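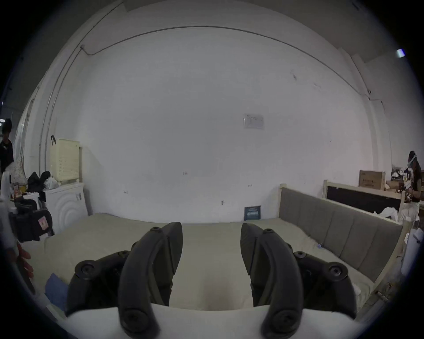 *Fig. 1. Bed by the wall, blue cloth still on the mattress, washing machine and yellow hamper at left.*

## Week 2 notes: making up a bed in a small room

Hi all! These are my notes from the second session of Small Rooms, typed up a bit more fully than what I scribbled on the whiteboard (sorry about my handwriting, it gets worse after lunch). If you missed class, read these and then try the exercise at the end. Shu-fen Wu is teaching the laundry half of the course and I'm doing the bedroom half, so some of this overlaps with her handout.

### Start by clearing, then look

Before you touch a sheet, get everything off the mattress. Everything! In Fig. 1 that means the blue cloth, which is crumpled up on the left part of the bed, and the little dark blue sign or booklet leaning against the wall at the back. I know it's tempting to work around small things. I did it for years, and I have tucked a library book into a fitted sheet more than once.

Then take a minute to look at the bed itself. What we want to know:

- Which sides can you walk along, and which are against something?
- Is there a panel or rail that the sheet has to go down behind?
- Where's the wall, and how far can you reach toward it?

Our Fig. 1 bed has a gray upholstered panel along the right side, padded in vertical sections, set into a light wood frame. Panels like that are lovely to lean on and a pain to tuck against. Slide your hand down flat, palm toward the mattress, and push the sheet ahead of your fingertips. Rings off, please, they catch on fabric.

### Order of corners

Yevhen Hutsuliak asked in class whether it matters which corner you do first. It does, at least in a tight spot. Do the hard corners while the sheet is still slack:

1. Far corner on the panel or wall side.
2. Near corner on the same side.
3. Far corner on the open side.
4. Near corner on the open side, which should be the one you have to stretch a little.

If that last corner pops off, don't yank it. Go back to corner 1 and see if it has crept up (it usually has). Smooth from the middle out with your forearm. A pale cover shows every wrinkle, so you'll get plenty of feedback!

### Where the dirty stuff goes

When the washer shares the room with the bed, you've got the shortest laundry trip in the world, and I think people waste it. The hamper in Fig. 1 sits right on top of the front-loader. I like that for a few reasons, mostly that the floor stays clear, and the holes in the sides let air through. It does mean lifting things up to put them in, so if your shoulders bother you, put yours on a low stool.

My own rule is that used bedding never goes back on the bed "for a second." Strip it, carry it over, drop it in, then go get the clean set. Shu-fen prefers to load the machine straight away and skip the hamper. Try both and see which one you'll keep doing on a tired evening.

### Exercise for next time

Make your bed twice, once in your usual order and once in the order above. Allow about 20 minutes for the pair, including the stripping in between. Jot down which corner gave you trouble and bring the note with you.

We'll be in the Prondby room again, 6 p.m., and I'll have the practice sheets in all sizes. Next topic is duvet covers, so bring one from home if you've got one that drives you nuts.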